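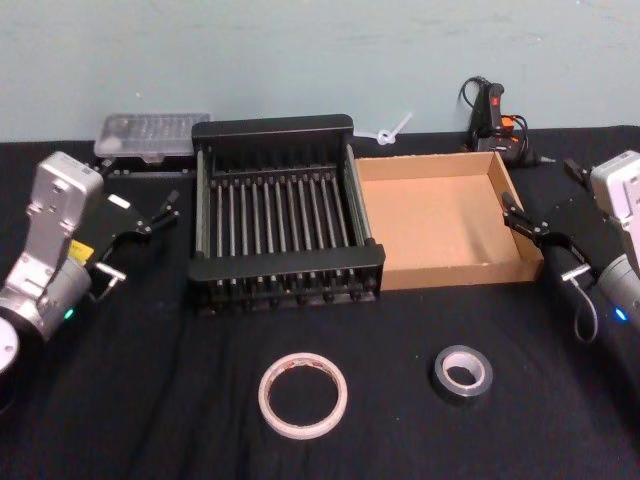

The night the left arm wouldn't let go

I got to Culcombe on a Friday in July, expecting to write something cheerful about robots doing the washing-up. Zuvero, the small firm I'd come to see, has been teaching a pair of arms to load and unload a dish rack, and I'd been promised a demonstration before lunch. What I got was a long talk about a fault, and I have to say I enjoyed it far more than I would have enjoyed the plates.

The two arms work from either side of a table covered in black cloth, with the rack in the middle and an open cardboard tray tucked up against it. The left arm fetches, the right arm tidies, and a program called Molleo decides who goes first. That last bit is where it went wrong.

A few weeks before my visit, at ten past six in the evening, the left gripper closed on one of the rack's metal rods instead of the saucer beside it. Easily done (I've grabbed the rack myself when half asleep). But Molleo believed it had a saucer, so it lifted, and up came the whole rack. The right arm, which had been told the space was clear, swung in to straighten the tray and met the rack coming the other way. There was a bang you could hear from the car park, apparently, and then a horrible whine as both motors carried on pushing.

Both arms have a force limit, and both are meant to stop dead when they reach it. The right one did. The left one didn't, and for several seconds it kept hauling until somebody got to the red button by the door. No one was hurt. The rack had a bent rod and one of the fingers had to be replaced, and everybody went home rather quiet.

The log from that run is 600 lines long and I was shown most of it, on paper, with highlighter. The interesting part starts at line 103. That's where the left arm reports its load as zero, while it is very plainly holding up a dish rack. Somebody had reset the load reading that afternoon with the gripper already squeezing something, so the arm had learned that a heavy pull was normal. Every check after that was made against a wrong number. It passed them all!

I asked whether the arm was faulty, then. No, I was told, the arm had done precisely what it was asked, and the job sheet was the problem. It had 25 steps for starting up in the morning and not a single one for starting again after a break. People were doing it from memory, each in their own way.

So they've rewritten it. The grippers must now be open and empty before anyone touches the load reading, and the software refuses if they aren't. The two arms also share one stop signal, so if either hits its limit they both freeze. I was allowed to try this by leaning on the right one with a rolled-up magazine — not ours, I hasten to add — and the pair of them stopped so suddenly that I jumped.

They then ran the old mistake on purpose, 66 times, feeding Molleo a bad grip and waiting to see what it did. It stopped every time bar one. The odd one out was a slow, sideways pull that never got strong enough to trip anything, and they're still arguing about it. One camp wants a lower limit. The other says a lower limit will have the arms stopping for every sticky plate, and they'll never get through a rack.

Thái, the café round the corner, had been hoping to have the arms in its kitchen by the autumn. That's been put back until the sideways pull is sorted out. I had my lunch there afterwards, noodles and a very large pot of tea, and the washing-up was being done by hand.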